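Pierina Serra got off the bus in Daltenlow at four with one bag and the key her aunt had left her. The house was 182, the last before the river.

Lawal Shehu was on the step with a folder. He wanted 400 for clearing the gutters, and he had the bill written out.

"She told me 300," Pierina said.

"That was before the ladder broke."

She gave him 300 and said she'd see about the rest. He didn't argue. He asked if she meant to sell.

"I don't know yet."

"Guido Pellegrini will ask you. He asked her every September."

She went in and put the kettle on. The water ran brown and then cleared. Her aunt had liked flowers on the walls and stone in the kitchen, and had never cared if the two went together.
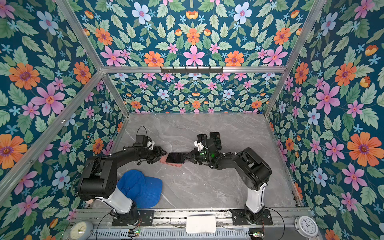
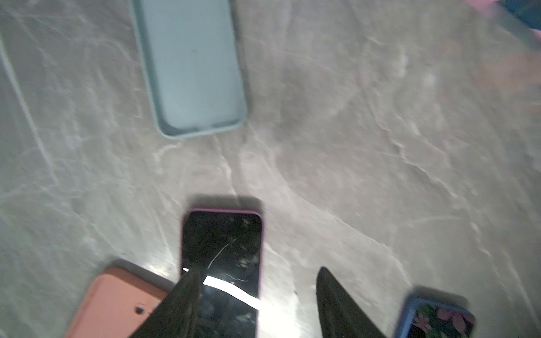

Guido came at six, as promised, with a jar of plums. He sat down without taking off his coat and talked about the river, which had come up over the lower field in spring. Then he named a price. It was low.

"She said no to that," Pierina said.

"Eight times."

"What did she say, exactly?"

He thought about it. "She said to come back next year, and bring plums."

Pierina opened the jar and found two spoons. They ate most of it while the light went. When he got up to leave she told him she would be needing a ladder, and asked whether he had one he could lend her.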